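Visit report: Sarkside plastics works and sample rooms, March 25, 2018

Sarkside molds small household goods in polypropylene: trays, buckets, basins and lidded boxes. The site has been run by Kelell for the past six years and supplies garden centers and discount stores. Our group was met at the gatehouse by Suha Smadi, the production manager, and issued with ear protection.

The molding hall holds two lines. Line 1 runs trays and basins, line 2 runs round goods. The present catalog lists 296 items, of which 72 are buckets in various sizes and colors. Pigment is dosed at the machine throat, and a color change takes nearly 2 hours, so orders are grouped by shade - light colors first, dark colors last. Scrap from the changeover is ground and goes into black plant saucers.

Haruto Fujimoto asked about rim distortion on thin-walled buckets. According to Ms. Smadi, cooling time was lengthened last November and returns have dropped. No figures were given. Handles are bought in from Berkitz and fitted by hand at the end of the line.

The warehouse was seen only from the walkway. It has 373 pallet positions, and seasonal stock takes up the aisle nearest the loading doors.

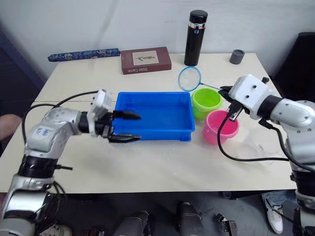
Product sets are put together in the sample rooms on the upper floor, where buyers can compare shapes and colors before ordering. The water play group was of most interest to us. It pairs a shallow blue tray with two small buckets, one lime green and one pink, and a round net with a blue handle and a fine mesh. The sloped walls of the tray should allow it to nest for shipping, though we did not see a stack. Both buckets have rolled rims, a detail Urmila Pant wants carried over to our own range.

Prices were not discussed. Samples of the tray and the smaller basin are to be sent to Nataša Hodžić for drop testing, and the color cards will follow separately.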